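**Caderno de oficina – Têxteis e vestuário**
**14 de novembro de 2023**
**Responsável pelo registo:** Hanna Gajewski
**Conferência:** Bogdan Sadowski
**Assunto:** dobragem de calças sobre superfície macia; revisão da ficha de dobragem do projeto Drilirau

## 1. Ponto de partida

A ficha em vigor, redigida em junho, foi escrita para a mesa de corte. Prevê um tampo rígido, com a altura da anca do operador e acesso pelos quatro lados. Na habitação mobilada do edifício Lavier, a dobragem faz-se sobre a cama, e a ficha não contempla essa situação. Registam-se a seguir as alterações acordadas entre os signatários e as dúvidas que permanecem.

Ficam fora deste registo as camisas, as malhas e a roupa de cama, tratadas na entrada anterior. A peça de referência são as calças pretas lisas do lote 203, recebidas da El Sherbiny já lavadas e sem vinco marcado de origem.

## 2. Preparação da superfície

A cama deve estar feita, com a colcha esticada até aos cantos. Não é necessário retirá-la. Foi discutida a colocação de um lençol liso por cima, proposta de B. Sadowski, que considera o padrão da colcha demasiado carregado para avaliar alinhamentos. A signatária entende o contrário no caso de tecidos escuros: os quadrados servem de esquadria e a orla da peça lê-se bem contra o vermelho e o branco. Mantém-se a colcha para as peças escuras. Para as estampadas, a questão fica em aberto.

Observações sobre o colchão:

- A peça afunda ligeiramente onde a mão pressiona, e o tecido desloca-se para essa zona. O alisamento deve ser feito com a mão aberta, sem carregar.
- O operador não se apoia na cama com o joelho.
- A colcha acompanha o movimento quando as calças são arrastadas. Levantar a peça e voltar a pousá-la; não puxar.
- Verificar a colcha entre peças e voltar a esticá-la se tiver formado ondas.

## 3. Sequência revista

1. Esvaziar os bolsos e fechar o botão e o fecho.
2. Segurar as calças pelo cós e sacudi-las uma vez, longe da cama.
3. Pousar a peça com o cós para um dos lados da cama e as pernas estendidas na direção do outro.
4. Separar as pernas e alisar cada uma do gancho para a bainha.
5. Acertar o cós, puxando as costuras laterais para fora com os dedos.
6. Levar uma perna sobre a outra, fazendo coincidir as bainhas.
7. Recolher para dentro a ponta do gancho, de modo que a peça fique retangular.
8. Dobrar ao meio, da bainha para o cós, e depois novamente ao meio.

A ficha de junho mandava juntar as pernas no ar, antes de pousar a peça. Esse passo foi eliminado. Em superfície macia, as rugas interiores deixam de se ver depois de as pernas estarem sobrepostas, e corrigi-las obriga a desfazer a dobra. A abertura das pernas (passo 4) acrescenta algum tempo e foi aceite por ambos.

O sentido do cós não é indiferente para quem arruma. Na cómoda do quarto, as gavetas abrem do lado da janela, e as peças devem ser entregues com a dobra virada para fora. Recomenda-se o cós à esquerda. Os operadores esquerdinos podem inverter, desde que o façam em todo o lote, para que a pilha não fique desencontrada.

## 4. Peça estendida, antes da sobreposição das pernas

A posição de referência para os passos 3 e 4 é a seguinte. O afastamento entre as pernas não precisa de ser regular; importa que cada uma fique estendida sem torção e que se distinga a colcha entre as duas.

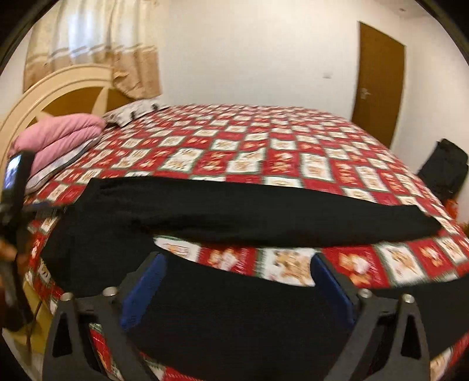 *Fig. 1 – Calças pretas estendidas sobre a colcha de retalhos, cós à esquerda, pernas afastadas.*

Notam-se pregas ligeiras no tecido, perto da extremidade esquerda da perna de cima. Pregas deste tipo são toleradas nesta fase e corrigem-se à mão no passo 4, com um único movimento. O ferro só é admitido para marcas que resistam ao alisamento, e nunca sobre a cama.

O preto mate dificulta a leitura das costuras. B. Sadowski pede que, nas peças escuras, a costura lateral seja procurada pelo tato. Aceite e incluído como nota ao passo 5.

## 5. Armazenamento e etiquetagem

Após a segunda dobra, a peça segue para a gaveta ou para a caixa Vokau de tampa. Foi fixado um máximo de 6 calças por pilha; acima desse número, as de baixo ficam vincadas na zona do joelho. As pilhas para a prateleira alta do roupeiro limitam-se a 4, por ser mais difícil retirá-las sem desmanchar as restantes.

A etiqueta de lote coloca-se no passador traseiro do cós, com fio, sem alfinete. As etiquetas adesivas foram abandonadas por deixarem resíduo visível no tecido preto. O rolo em uso tem ainda umas 264 etiquetas de cartão, quantidade suficiente até à próxima encomenda.

## 6. Pendentes

- Definir se a ficha passa a ter duas versões (mesa e cama) ou uma só, com anexo. H. Gajewski prefere duas versões; B. Sadowski, o anexo. A decidir na próxima reunião de oficina.
- Repetir a sequência com ganga, cujo peso deverá tornar dispensável parte do alisamento.
- Rever o passo 7 para modelos de gancho curto. A redação atual pressupõe uma ponta que nem sempre existe.
- Confirmar com a El Sherbiny a composição exata do lote. A guia de remessa indica apenas «calça lisa, preta».
- Arquivar a ficha de junho com a menção «substituída para superfícies macias», mantendo-a válida para a mesa de corte.

Nota de B. Sadowski, acrescentada na conferência: no passo 2, especificar que se sacode a peça virada para o corredor. No quarto, o espaço entre a cama e a cómoda é curto, e as bainhas batem no puxador.

Registo conferido e rubricado por ambos.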